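How to test whether a two-armed robot can do a chore at your place

Posted 23 October 2024 in Workshop notes

Every few months somebody shows me a video of a robot tidying a kitchen and asks whether we should get one. My answer is to try it on one small job first, with your own things, and write down what happens. This is the method I used in August at the Merrick unit in Marnavgate, on a pair of arms lent by Volleo. It takes a morning and needs nothing you haven't already got in a drawer.

Step 1. Pick a job a bored teenager could do

Don't start with laundry. Choose something with one container and one thing that goes in or comes out of it. I use a cup and a thin metal band. A person does it without looking, so there is no arguing later that the task was unfair.

Step 2. Set the table and leave it alone

Use a plain table top. Put the cup within reach of both arms and keep other items to the sides. Then stop fiddling. If you catch yourself nudging the cup into a better spot between tries, you are doing part of the chore, and that has to go in the notes.

Step 3. Give each arm its own part

One arm minds the cup, the other deals with the band. Most of the trouble is in the few centimetres where they meet, so stand where you can see that gap.

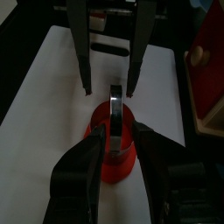 One gripper at the red-orange cup, the other with its fingertips either side of the metal band.

Shiny, narrow things are a good test for this reason. A band standing on edge offers very little to hold, and a glint can look like an edge to a camera. Demonstration videos tend to favour sponges and soft toys. I'd be wary of any seller who won't swap in a teaspoon.

Step 4. Decide what counts before you begin

Write it on paper. Mine says: the band ends up where it was meant to go, the cup is still upright, and no hands have touched the table. A try that needs a rescue is a fail, even if the rescue was tiny. Allow 100 seconds for each try, which is generous – a child would manage it in a fraction of that.

Step 5. Do it more than once

Six tries is the least I'd accept. After that, move the cup a hand's width and do another six. Plenty of machines look clever until you do this.

Step 6. Ask the dull questions

Who sets it up in the morning? Who picks up what it drops? How long before it can do the same job with a taller cup? Groten's brochure has plenty to say about speed and very little about any of these.

So can they do chores yet? Bits of them, slowly, with somebody standing by. I'd still wash up by hand, and I'll run the same test again when the next pair of arms comes in.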